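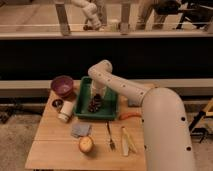

Figure 2. A dark brown item with a scaly, pinecone-like surface, in a green tray.

3. Texture words in the Plullcombe recordings

3.1 What people reach for first

The first thing that struck us when we began listening through the market recordings was how rarely a speaker stopped at one word. Ask a person what color a plum is and you get "purple," perhaps "sort of purple," and then silence. Ask what the skin is like and the answer goes on and on, doubles back, borrows from carpentry and knitting and pets, and often ends with a gesture that our audio recorder could not catch (we will come back to the gestures, which deserve a paper of their own!). Of the 400 descriptions we collected, the great majority contain at least one comparison to something that is neither food nor plant.

Rough and bumpy surfaces drew the longest answers by far. A surface like the one in Figure 2 invites the listener to think of a pinecone, and our speakers went to the same place very readily when they talked about anything with overlapping scales. "Pinecone" turned up for artichokes, for hops and for the outside of a pineapple. "Lizard," "roof," and "old shoe" turned up too. One stallholder on the Rizk side of the square, asked about the skin of a custard apple, gave us the following, which we quote in full because we love it:

"Well, it's knobbly. It's like, you know when you've got a candle and it's dripped? And then somebody's pressed it flat a bit. Knobbly like that. Soft knobbly. You'd think it'd be hard and then your thumb goes in."

There are four separate moves in that answer. The speaker names the quality, offers a likeness, corrects the likeness, and then reports what happens when the hand arrives. We found this order again and again, and we call it the touch sequence in what follows. The last step is the one that earlier work on food vocabulary tends to miss, mainly for the dull reason that most of it was done with printed lists. If you hand people a list of adjectives to tick, the thumb never goes in.

3.2 Choosing what to keep

A description was kept if it was at least one full clause long, if it came from a speaker talking about an item they said they had handled, and if the recording was clear enough for two listeners to agree on the wording. That left us with 300 descriptions. The ones we dropped were mostly lost to wind, to a delivery van, or to a brass band that set up beside our stand for most of a July morning and played very well.

Transcripts were made with Vemex and then corrected by ear. The automatic pass did a fair job on plain statements and a poor one on exactly the words we cared about. "Nubbly" came out as "knobbly" or "newbly," "squidgy" came out as almost anything, and the lovely local word "harsk," used for the dry rasp of a quince before its down is rubbed off, never once survived. Every transcript was therefore read against the sound by Ghassan Haddadin and by one other member of the team, working separately. Where they disagreed they listened again together, and where they still disagreed the description was set aside.

For grouping the words we used Pareo, a card-sorting program that lets a reader drag terms into piles and give each pile any name at all, or none. We asked readers to sort by feel and to pay no attention to spelling or to how learned a word sounded. The last sorting session was held on 11/05/2024, and the piles reported below are the ones that stood at the end of it.

3.3 Three large piles

The readers' piles differed in their edges, as one would hope, but the middle of each was wonderfully steady. We give them the names that the readers themselves used most.

The "catching" words describe a surface that holds the skin or the sleeve: scratchy, harsk, prickly, toothy, catchy, burry. Speakers used them with short vowels and a good deal of emphasis. They were also the words most likely to come with a story, usually one involving a childhood garden and a lost argument with a gooseberry bush.

The "giving" words describe a surface that yields: squidgy, soft, pappy, tender, ripe-feeling, gone. That last one pleased us very much. "Gone" was used of peaches, pears and tomatoes, and it covers feel, smell and disappointment all at once. Several readers wanted to take it out on the grounds that it is a judgment about the fruit. We kept it in, on the grounds that "tender" is a judgment as well and everyone was happy with that.

The "many" words were the surprise. We had expected to sort terms for single surfaces, and had not planned for a group of words that only make sense when there are lots of a thing: beady, seedy, pebbly, bunchy, frogspawny. A single currant is smooth. A handful of currants is beady. The same goes for peas, lentils, elderberries and grapes, where one berry and the whole bunch get quite different treatment from the same speaker in the same breath.

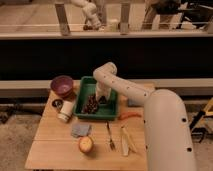
Figure 3. Dark reddish-brown grapes lying together as a mound in the green tray.

The grape descriptions show this shift nicely. When people spoke about one grape they used words for its skin, such as tight, thin, squeaky and bloomy. When they moved to the bunch, as they nearly always did without being asked, the words changed to ones for the whole heap, such as lumpy, rolling and heavy. One woman said a bunch of grapes felt "like a bag of something, only without the bag," and we have yet to come up with a better account of it. Heaps like the one in Figure 3 have an outline with no clean edge, and speakers seemed to feel their way along that outline in words, saying "lumpy here, then a gap, then lumpy."

We think the "many" words deserve much more attention than they have had. They sit somewhere between texture and shape, and dictionaries tend to hand them to one side or the other. Beady, for example, is usually explained by way of eyes. In our recordings it was used of eyes only once, by a man describing his neighbor's parrot.

3.4 Who uses which

Differences by age were smaller than we expected, and differences by trade were larger. People who sell produce used "giving" words freely, and they used them with fine distinctions: a pear might be "coming," "there," or "over," and a seller could tell you on which day of the week it would pass from one to the next. People who buy produce used more comparisons. People who grow it used the fewest words of all, and they were the most likely to hand the item to the interviewer and wait.

That last habit gave us trouble in transcription and a great deal of joy in the field. A grower who passes you a medlar and says "There" has given you a complete description, and we had no column for it. In the end we added one, headed "handed over," and we recommend it warmly to anyone planning similar work.

Children were recorded only when a parent or guardian was present and had agreed. Their descriptions are few, so we draw nothing firm from them, but they did supply "frogspawny" and also "hairy-but-nice," which was said of a peach and which two adult speakers, standing within earshot, took up at once and used for the rest of their own interviews. Watching a word catch on in the time it takes to weigh some fruit was a thrill for all of us.

3.5 Some limits

The recordings come from one town and mainly from one square. Plullcombe has a strong orchard tradition, and its speakers are likely to have more to say about pears than people elsewhere. We also recorded in good weather whenever we could choose, and a cold hand may well report differently from a warm one. Several speakers told us so themselves. A winter set of recordings would be very welcome, particularly for root vegetables, which are thinly covered here and which, judging by the few parsnip descriptions we do have, would add generously to the "catching" pile.

We were also slow to notice how much the question mattered. Early on we asked "How would you describe the texture?" and people became polite and brief. After the first few mornings we switched to "What's it like to hold?" and the answers grew longer and livelier straight away. Descriptions gathered under the first wording are marked in the appendix so that readers can leave them out if they prefer. We ran the sorting both with and without them, and the three piles held, although "bunchy" moved to the edge of its group and "pappy" lost most of its support.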